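We use cookies to remember your preferences. Accept / Manage settings

Learning to love the tin cupboard

29 March 2024

I've been meaning to write about store cupboard cooking for ages, and this week I finally emptied ours to see what was in there. What a lovely job that turned out to be! I found chickpeas, sardines, butter beans, a jar of capers I'd given up for lost, and enough chopped tomatoes to see us through to May.

The fish was the best of it. I grew up thinking tinned tuna was for sandwiches and nothing else, and then I had a bowl of pasta in a café in Prastley that changed my mind completely. It had tuna, lemon, capers, a heap of parsley and a good slosh of the cooking water, and I've been making my own version ever since. 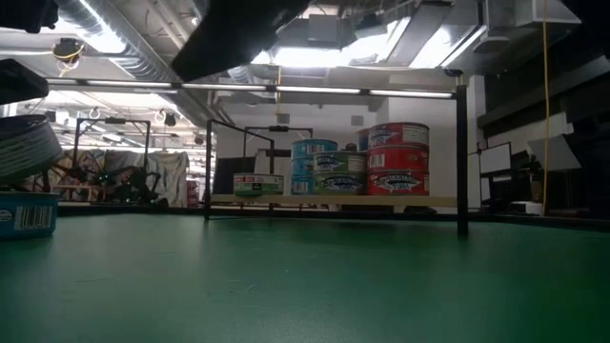 Should you buy tuna in oil or in brine?
Oil for pasta and beans, brine for anything with mayonnaise. The oil carries the flavour, so I fry the garlic in it and save opening the good bottle.

Here's how I do it for two. Soften a sliced onion and 2 cloves of garlic in the oil from the tin, slowly, with a pinch of chilli. Tip in a drained tin of butter beans and let them catch a little on the bottom — those crusty bits are wonderful. Flake in the tuna right at the end, off the heat, then add lemon zest, juice and more black pepper than seems sensible. Eat it on toast, or cold the next day straight from the tub (my favourite way, if I'm being greedy).

I've also started putting the older tins at the front, a habit I picked up on holiday in Sondorholm, where the cottage had a larder so neat I wanted to move into it. Beans live with beans now and fish has its own shelf. I paid 69p for a tin of mackerel in the corner shop yesterday and was delighted to have somewhere proper to put it.
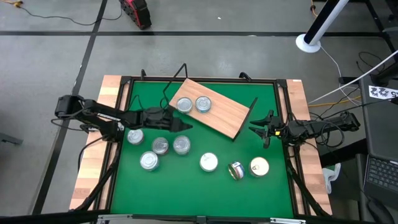 Green tabletop, pale wood along both sides.

Next I want to have a go at sardines with raisins and pine nuts, which sounds odd and smells like heaven. If you've got a way with tinned lentils, please tell me — I have far too many.

14 shares | 2 comments

beanpot_jo
Lentils: fry with cumin and a spoonful of mango chutney, poached egg on top. You won't look back!

Marrowfat
Made the butter beans tonight with brine tuna and plenty of olive oil. Still very good. More chilli next time.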